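Our table-wiping arm, and the people who used to do the wiping

Hirstead office, kitchen level. Posted 3 May 2025

If you've been down to the big kitchen lately you'll have seen the arm, and if you haven't, well, come down, the biscuits are better on our floor anyway. I look after the kitchen and the two meeting rooms next to it, and since the new year I've been sharing the work with a robot we call Porero (Lautaro Urrutia from the building team named it and I gave up asking what it meant). It wipes tables. That's the whole job for now. I've put a few pictures up because people on the other floors keep asking me what it's like having one about, and I'd sooner write it down once than say it 35 times by the kettle.

I'll start with the dull bit, the hardware, which I never thought I'd have opinions on. The arm has its own little camera down by the hand, so you get some very odd views from it. I've got used to looking at them with my morning tea. Lautaro can look at a picture of a grey blob and tell you which bolt it is. I can't, but I can spot a screw and a cable now, and that's more than I could do at Christmas.

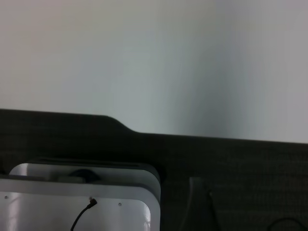
The view from down by the hand: silvery metal, two tiny screws and a thin black cable.

What's changed for me is mostly the order of the day. I used to do the tables straight after the 10 o'clock rush, then again after lunch, then once more before I went home, and in between I'd be called away for a jug of water or a jammed blind. Now the arm has the practice table and I have the rest, and I get a clear 30 minutes in the morning that I never had before. I've used it to sort out the store cupboard (you're welcome) and to learn the ordering system, which used to be done by somebody at Lagos who had never set foot in this building and once sent us a year's worth of decaf.
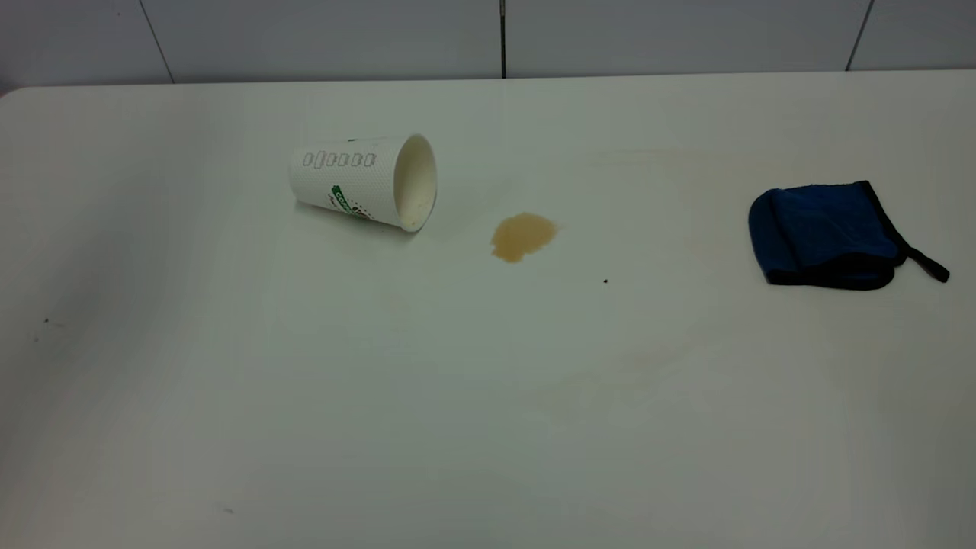

The training has been the surprise. I went in thinking I'd press a button, and instead I spend a good part of Tuesdays deciding what counts as a mess! Vemis, who supply the software, wanted to know what a person does first, and I had to stop and think, because you don't think, do you, you just do it. Take a cup on its side with a little pool of milky coffee near it and the blue cloth over on the right. I'd go for the cup first every time. Jo on the late shift goes for the coffee first and moves the cup afterwards, and we had a proper discussion about it that lasted through two tea breaks. Then there are the old faint stains, the ones you stop seeing after a while. Do you want a machine scrubbing at those all afternoon? I said no, and it's gone down in the notes as a house rule, so I have written a rule for a robot, which my grandson thinks is the best thing I've ever done.

People do ask whether I'm worried. I was, a bit, last autumn, when all we had was a rumour and a slide with an arrow on it. We had a meeting, and the hours for our team have been put in writing up to June of next year. I'd have liked longer. Jo would have liked a pay rise for the training work, and I agree with her, and we've both said so to the people who need to hear it. What I will say is that my wrist is better. I've had trouble with it for years and all that leaning and circling didn't help.

It's slow, mind. You could wipe the table, wash the cloth, hang it up and be halfway through a crossword. It's also very particular about the cloth, and if I leave it folded the wrong way I hear about it from Lautaro. We're up to 233 goes on the practice table, all logged on a sheet by the door, and 5 of those have a little star next to them in my handwriting, for the ones I'd have been happy to put my own name to. 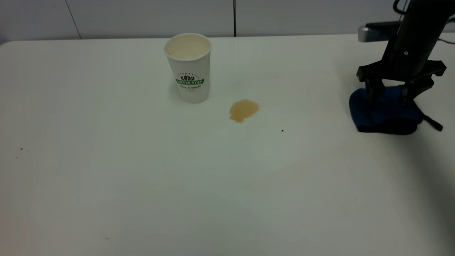
The cup question, continued

Jo and I still haven't settled it. She's doing the set-ups next week and I'm doing the week after, so we'll see whose way sticks.

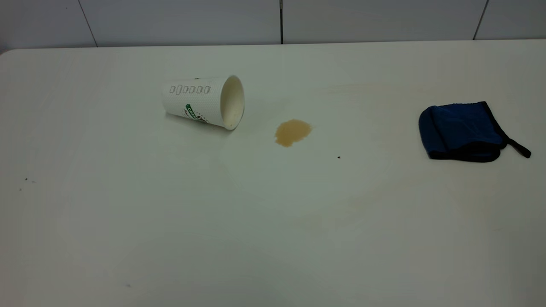
Cup over, coffee out, blue cloth to the right. Jo says spill first, I say cup.

More pictures when the meeting room tables get their turn. If you want to come and have a look, mornings are best, and please bring your own mug back while you're at it.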